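Rikirau kitchen cell: setup, care and repair

Home > Arms and hands > Rikirau

What it is

The Rikirau is a jointed arm with a five-fingered hand, sold by Vurstead as a complete cell for kitchen work: dishes, produce, racks, sinks, all the fiddly domestic stuff. We love this machine. It has lived on our floor long enough for us to have had most of it apart at least once, and the best news we can give anyone thinking of buying one is that it goes back together very nicely!

This page covers what comes in the crates, how we set a cell up, what we do to it every shift and every few hundred hours, and which parts to keep in a drawer. Lakmal Selvanayagam wrote the first version and the rest of us keep adding to it.

In the crates

Arm, with base plate and bolts
Five-fingered hand, packed separately with the thumb folded in
Wrist camera with short cable and mount
Control box and long cable
Hex keys, torque driver, thread locker (the blue kind, small bottle)
Six spare fingertip skins
Printed setup guide, 16 pages, worth reading with a cup of tea before you open anything

The stand isn't included. Vurstead will sell you one, and it's a good one, but any stand that doesn't flex when you lean your full weight on the top plate will do the job. Ours is the Druvden heavy stand, bought for an older arm. The bolt pattern matched once we'd opened two of the slots up a little with a round file.

Where to put it

Put the stand down first, on its final spot, and level it there. If you level it in the workshop and roll it over to the kitchen, you'll be doing it twice (ask us how we know). Check it again after the arm goes on, with the arm stretched out over the counter, then with it folded back. A stand that rocks by a hair will show up later as a hand that's a finger's width off at the far side of the sink.

Next comes reach. Before bolting anything for good, move the arm by hand, power off and brakes released, with a second person supporting it, to every place you want it to work. Go into the deepest corner of each basin. Go to the back of the dish rack. Go down low. If you hit a joint limit, shift the stand now. It takes ten minutes at this stage and most of an afternoon once the cables are tied down.

Then teach the tool points. The controller wants four touches on a fixed pin from four different wrist angles, and the wider apart those angles are, the better the result. We do six and throw out the worst two.

Grip settings for dishes

The factory grip profile is set for firm, dry things. For cups and plates, start from the profile called Light and bring the closing speed down before you touch the force. Slow fingers forgive a lot! A cup handle, a thin rim and a wire rack are three quite different things to meet at speed, and the fingers get to all of them in one move. Save your own profile under a new name. Updates overwrite the ones that ship with the machine, and we lost a lovely set of values that way in March.

Fingertip skins wear first. Run a thumbnail across them at the start of the shift, and if the surface feels polished, swap them. They peel off from the base end. Wipe the bare tip with alcohol, let it dry, roll the new skin on and press out any air.
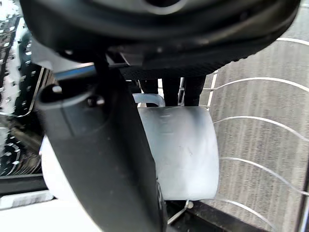

Rajitha Marikar: Can I add something about the skins? Change them as a set. I used to replace only the worst one and then spend the rest of the morning wondering why cups twisted in the grip. A fresh skin next to an old one pulls harder and everything turns toward it. Also, keep the old ones for testing new grip profiles, they're fine for that.

We've taken that up, and the parts list further down now has skins by the set. Thank you, Rajitha!

Every shift

Start with the arm parked and the stop button pressed in. Look over the hand from the palm side and the back. Open and close each finger gently and feel for grit at the knuckles. Any crunch at all means stop and clean before powering up; a soft brush gets most of it, and a wooden toothpick gets the rest. No compressed air. It drives crumbs further into the joint, and then you really are taking the finger off.

Wipe the camera window with a lens cloth. Kitchen air leaves a greasy film that you won't see until the picture has gone milky, so make it a habit even when it looks clean.

Release the stop, run the warm-up routine from the menu, and listen. A healthy Rikirau makes a soft, even whir with a small tick at the end of the thumb's travel. The tick is normal. We worried about it for ages.

At the end of the shift, dry the hand with a lint-free towel and park it with the fingers open. Parking it closed leaves the tendons under load overnight, and they stretch.

Water

The hand is splash resistant with the wrist cuff fitted. It isn't made to go under water, cuff or no cuff. Keep the palm above the water line, use the reach limits in the controller to enforce it, and you can set up dish and produce routines that run happily beside a sink all day. We rehearse every new routine in a dry basin first, and we'd suggest you do too. You get to concentrate on the motion with one less thing to mop up.

Set one height limit for each basin. The left and the right may want different values, especially if one of them holds a rack, and the controller is happy to store both.

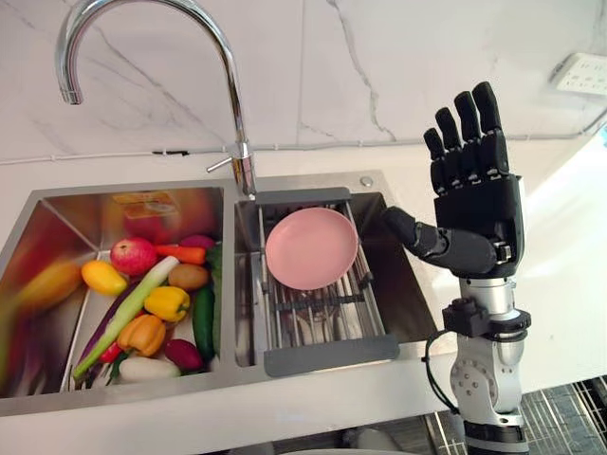

Cable care is the part of this job people skip, and it's the part that pays back best. Most of the odd faults we've chased (a finger that drops out, a thumb that reports the wrong angle, a hand that vanishes from the bus and comes back) ended at a connector and hardly ever at a motor. Leave a generous loop at the wrist, like the black cable coming out of the small connector block there and curving down along the wrist assembly. Turn the wrist slowly to both ends of its travel and watch the loop the whole way. It should open and close freely, with no pull at the plug and nowhere to snag on a rack handle or a faucet. If it goes tight at one end, give it more slack from further down the arm and tie it again, just snug enough that you can still slide the tie with a finger.

While you're in there, check the knuckle screws. Snug, no more. The torque driver in the kit is preset for them, so please use it. Ayuba Sulemana sheared one with an ordinary key and spent an evening drilling it out, and he would like you to avoid the experience.

Every 400 hours

Put the arm in service pose, power off at the wall, and tag the plug.

Take the hand off at the wrist. Support it from below with your free hand before the last bolt comes out.
Brush out the coupling face and check the dowel pins for burrs.
Look at each tendon where it enters the palm. Fuzz is fine. Broken strands are not, and that tendon gets replaced today.
Put a pea of grease on each wrist bearing, using the tube from the kit.
Refit the hand, with bolts in a cross pattern, in two passes.
Teach the tool point again. Every time, even if it looked fine going on!

Allow an unhurried morning for your first one. By the third you'll be done before coffee.

Every 3,000 hours

The big one. The two lower arm joints get fresh grease and new seals, and the brake gaps are measured. You can do this yourself with the seal kit and a clean bench, and the Vurstead service notes are clear and well drawn. We did our first with Sutrisno Manurung reading the steps out loud while the rest of us had greasy gloves on, and we'd recommend that arrangement to anybody.

Mark both sides of each joint with paint pen before you split it. Photograph the cable routing from several angles. Put the screws for each cover in their own cup, and write on the cup.

The Ranasinghe bench is our name for the padded trestle we lay the arm on, after the shop that built it. Any padded surface that holds the forearm level will work, but do pad it. The covers scratch if you so much as look at them.

Working low down

Floor-level tasks are hard on the arm in a sneaky way. The wrist spends its time folded back, the loop is at its tightest, and the fingers close on things the wrist camera sees only from very near. Lower the speed for these routines, and add a rest pose halfway so the arm can unwind. Check the underside of the forearm afterward for scuffs, which tell you exactly where the path needs lifting. 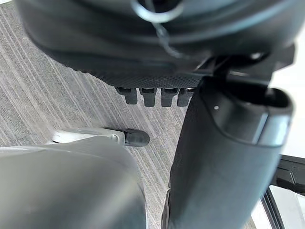
Do I have to recalibrate the wrist camera every time I take it off for cleaning?
Only if you loosen the mount. If the mount stays put and you remove just the camera window, the old calibration still holds. After any work on the mount itself, run the checkerboard routine, which takes a few minutes with the board lying flat within reach.

Spares worth keeping

Fingertip skins, by the set, two sets at least
One tendon for each finger length, plus one thumb tendon (it's longer)
Knuckle screws, a small bag
Wrist cable, complete with both plugs
Camera window and its gasket
Wrist cuff
Thread locker, blue

Ordering

Skins, tendons and screws ship from stock. The wrist cable is made to order, so get the spare with the machine. Seal kits come in two versions for older and newer arms; read the letter at the end of the serial plate under the base and put it on your order. Pranab Haque handles parts questions and is very happy to look at photos of mystery screws.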